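3.2 What people do with the laundry they don't finish

I went into Wolville expecting to write about detergent, and I came out with 3285 diary entries that were mostly about putting things off. Our households (just over 100 of them, plus the two in Stidley that I kept for comparison) wrote down every load from start to drawer - and the drawer is where it all falls apart.

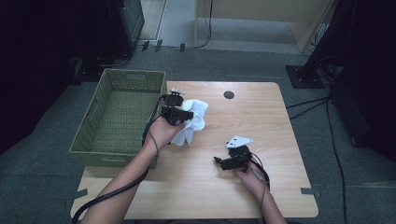 Washing gets done on schedule in nearly every diary. Folding doesn't, and I think the reason is partly furniture. People who fold on a bed have to clear it by night, so they do! People who fold at a table let the job sit, often with a basket parked half on the edge, like the green one in Figure 2, and the diaries call that state "almost done" for days on end. Rowlands households used the phrase most.

Figure 2. Basket at the table's edge; T-shirt with a chest pocket, crumpled and loosely folded. 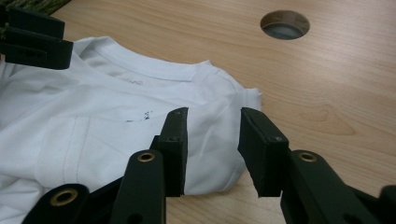
By the Skirka Household Time Project
August 2020

T-shirts were the garment people complained about least and left longest, which surprised me. I'd guessed fitted sheets. Roughly 3000 of the entries mention a shirt of some kind, and I take up the sheets in Section 4.

Related items
Who Owns the Ironing Board?
Sock Loss in Shared Homes
Drying Indoors: Notes from Stidley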